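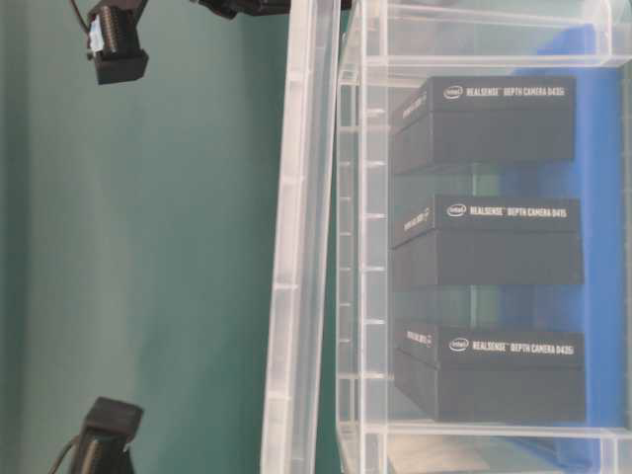
PROGRESS REPORTS / KIT REVIEW

Second report on the Urano gripper kit
To: Grażyna Czarnecka, Skirkbridge small equipment fund
From: Yaa Adjei, Nusia
2026-06-18

Hi Grażyna,

You asked for something shorter than last time and with fewer tables, so I've left the tables out altogether and I'm just going to tell you where we are. The short version: the kit is good, the manual is not, and I'd like to keep going through July before I tell you whether to buy more of them.

We're still on the bin work. A clear plastic bin sits next to the green work surface, boxed goods go in it, and the gripper has to get them out one at a time without crushing a lid. The boxes we've got in there are RealSense camera cartons, two D435i and one D415, and I've grown fond of them as test items. They're dark, they're close to the same size, and the lids stick out a little past the base, so a sloppy grip catches on the lid edge and you know about it right away. Telling the D415 from the other two comes down to the print on the box, and that's exactly the kind of sorting our packing customers keep asking us for!

So, the kit itself. Setup took me and Balakrishnan one long afternoon (we'd budgeted two days, so I'm not complaining). The fingers bolt on easily and they open wide, wider than the old Dijkstra pair we had, and that means we can go across a carton the short way with room to spare. Grip force is set in the software with a slider, which I thought was silly until I used it. Now I miss it on everything else we own.

We've run 540 picks since the last report. 47 of those went wrong in some way, and most of the bad ones happened in the first stretch, when I had the approach height set too low and kept bumping the rim of the bin. After Balakrishnan raised it and slowed the last bit of travel, things calmed down a lot. What's left is mainly missed grips near the bin wall. The fingers are chunky at the tips, and when a box is pushed up tight against the side there isn't space to get one down next to it. Urano sells a slimmer fingertip. I've asked for a loaner pair and I'm waiting to hear.

The clear plastic is its own headache. You get glare off the walls, and the vision software that comes with the kit sometimes thinks a bright ridge is the edge of a box. Cecilia Ansah has been moving the lamp around and has it much better than it was, though I wouldn't call it solved. I did suggest switching to a solid gray bin and she pointed out (fairly) that customers use the clear ones, so the clear one stays.

Things I don't like: the manual skips the whole section on cable routing, and the cables at the fingers need more thought than I gave them. I had one rub on a bracket for a week before I noticed. No damage, but I've rerouted it and added a clip. Support answered my email about this in a day and were very nice, and then sent me the same manual again.

Money. We've spent 2,000 dollars of the grant so far, all on the kit and the mounting hardware. I haven't touched the training line yet. Mohammed-Awal Adjei would like to use it to get two of the packing staff comfortable running the thing without me standing there, and I think he's right, but I'd like the fingertip question settled first so they don't have to learn it twice.

What I need from you:

An okay to move the training into July. Same amount, later date.

A yes or no on buying the slim fingertips if the loaner works out. I'll send the quote as soon as I have one.

Next up for us is mixed sizes. Everything in the bin so far has been pretty uniform, and I want to see what the kit does with small cartons leaning on big ones before I say anything nice about it in a final report. Cecilia is collecting boxes from all over the building, so if you have odd packaging at your end, please mail it over!

Call me if any of this is unclear. I'm at my desk most mornings.

Yaa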